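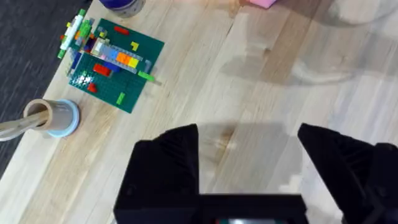 Keltine asked in its February letter whether refinishing the existing tables would serve as well as buying new ones, and whether the pale tops would stand up to daily use. The present report answers both questions and sets out progress on the Cliltico study room to 7 August 2021.

Tables
The wooden tops have been kept. Hendier quoted separately for sanding and for replacement, and the first option left enough in the budget to treat all 21 tables. Each top receives three coats of clear finish, with a day between coats. The light colour of the boards has been retained at the request of users, who found the former dark stain tiring under the ceiling lights. Glare remains a concern at midday — a matt finish is being tried on three of the tables before any decision is made on the rest.

Floor
Dark grey carpet was chosen over the blue sample first proposed. The Krishnan warehouse delivered it in two loads, the second a week late, and fitting along the north wall was held over accordingly. Spare carpet has been stored for repairs.

Expenditure
Finishing materials have cost £800 against the sum allowed. A further £336 was spent on carpet edging, which had been left out of the original estimate. We ask Keltine to approve the transfer of this amount from the furniture heading.

Remaining work
The shelving has yet to be fixed, and the door closer needs adjustment. Reading lamps are on order. Users have been asked to keep hot drinks off the newly finished tables for up to 3 weeks. A statement of final costs will follow with the next claim.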